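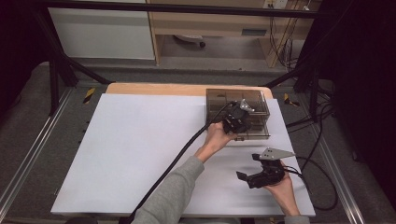 Readers of the Colside household encyclopedia often ask why a machine that can weld a car door still can't put buttons away in a box, and the question is fair. **Chore automation** is the use of robots for everyday manual work in homes, small shops and workshops: sorting, folding, wiping, opening, closing, carrying. The present article treats mainly one group of these chores, the handling of small containers with lids, drawers and compartments.

## Scope of the term

A chore, in this sense, is a task which an adult does without special training and without thinking much. Factory robots are usually not counted. They repeat one motion on one part, and the part arrives always in the same position. A chore robot must accept that the box stands a little more to the left than yesterday, or that the drawer was not closed fully.

Dishwashers and washing machines are also automation, but they solve the chore by changing it. The person still loads and unloads. It is this loading and unloading that remains difficult.

## Small organizers as a test task

Compartment boxes for screws, beads, pills or office supplies are popular as test objects. They are cheap, they fit on any table, and they bring together several difficulties:

- Clear or tinted plastic is hard for cameras, which may see the wall behind in place of the wall in front.
- A light box slides away when it is pushed, so one hand often must hold it while the other works.
- A small drawer pull leaves little room for a thick finger.
- Dividers are thin, and the opening between them is sometimes narrower than the gripper.

People solve the second point with no effort. For a machine with two arms it is a question of timing -- if the holding hand presses too much, the drawer jams, and if it presses too little, the entire box travels across the table.

## Teaching by hand

Much of the recent work is based on demonstration. A person performs the chore while holding grippers similar to those of the robot, and the movements are recorded. The person feels directly what the gripper can reach and what it cannot. Cables, where they are used, limit the freedom of the arms somewhat, and the operator learns to move around them.

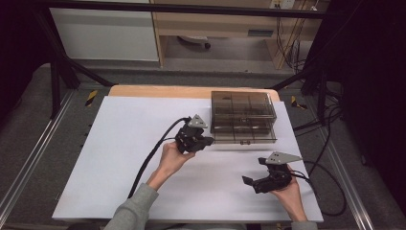
One shop owner objected that a worker with bare fingers would be finished before the gripper had found the handle, and that she would not pay for the difference. The objection is common and mostly correct as far as speed is concerned. Supporters answer that speed comes last, after reliability.

The Prollent trial, run in October in a parts shop, recorded 1511 demonstrations of opening, filling and closing small containers. The trained system was then tested 938 times on boxes it had not met before. It needed human help in 321 of these tests, most often with drawers. Lids caused less trouble. The organizers described the outcome as promising for a night shift with a person nearby, and not yet suitable for a home.

## Current state

| Task | Shop floor | Home |
|---|---|---|
| Moving closed boxes | In regular use | Rare |
| Opening hinged lids | Trials | Laboratory only |
| Pulling small drawers | Trials, with help | Laboratory only |
| Sorting loose items by compartment | Partly, with fixed trays | Not available |

The service company Rokora rents two-armed machines to small packing shops for periods of up to 2 months. Its contracts exclude drawers and any container without a flat base. Menon, a maker of kitchen equipment, stopped its own home project and now sells only a lifting shelf.

## Open questions

It is disputed whether the furniture or the robot should adapt. Larger handles, heavier bases and non-shiny plastic would make many chores easier for machines, and also for older people with weak hands. On the other side, few families will replace their boxes and cupboards for the sake of a device they do not own yet.

Another question concerns touch. Many grippers feel only how far they are closed. Whether better sensors in the fingertips are necessary, or whether more demonstrations will be enough, is still discussed.

## See also

- Gripper (robotics)
- Learning from demonstration
- Storage furniture

*Last revised 2026-10-19.*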